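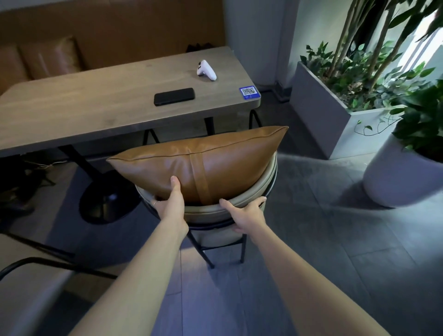

Figure 3. Placing a cushion against the backrest of an upholstered stool, head-mounted view.

4.2 Demonstration at the open day

The cushion task was shown to visitors at the Falwood café on 9 Sep 2020. Demonstrations were given by hand and recorded from head height, with the tables and seats left in their usual layout. The schedule allowed for 24 placements, each limited to 20 s. L. Samarakoon kept the log and M. Moulin answered visitors' questions between trials.

The seats differ in ways that matter to a planner. Some have a low curved back, and on others black metal rails or rods stand behind the padding. A grasp at one upper corner leaves the other hand free to guide the lower edge, and the label "lift" was therefore applied to any segment in which both hands held the cushion clear of its final pose.
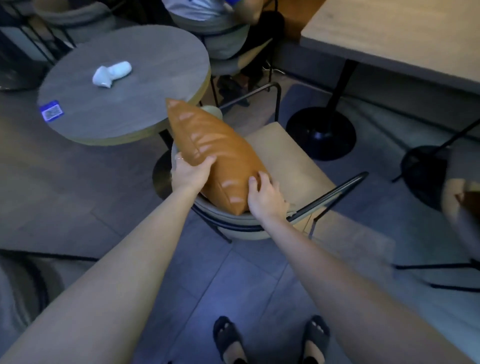
4.3 Labelling of contact phases

Two annotators marked each segment as lift, press or release. Pressing was the hardest to delimit – the cover is smooth and creases slightly, so the start of contact is not always clear from the hand alone. Where one hand pressed the front face and the other held the seat edge,

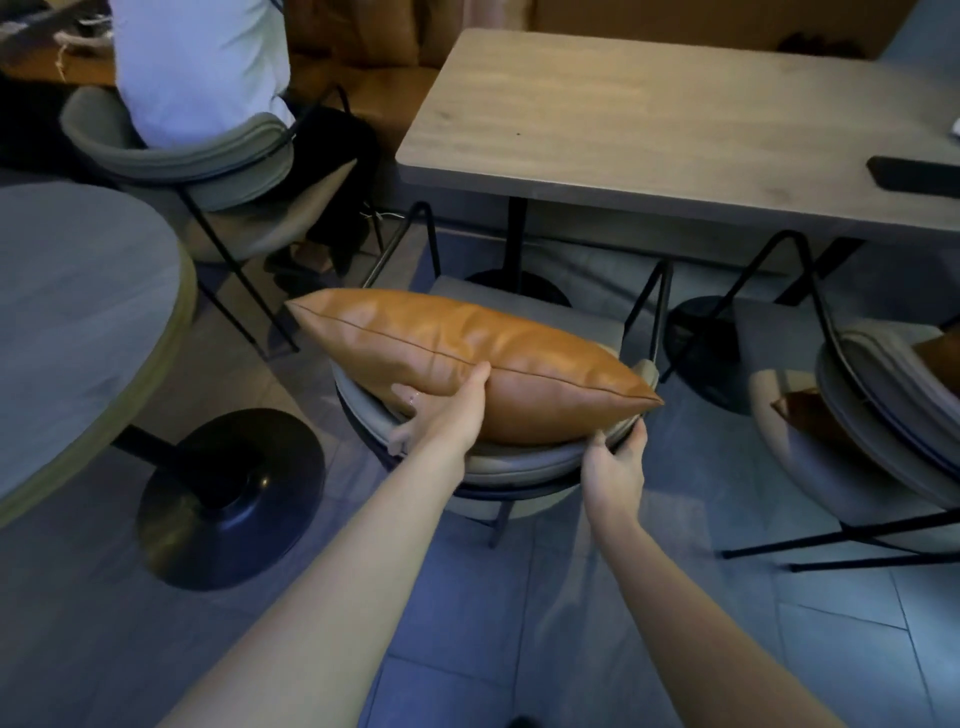

the segment was labelled "press" for the first hand and "brace" for the second. Disagreements were settled by N. Guillot, who had not attended the open day.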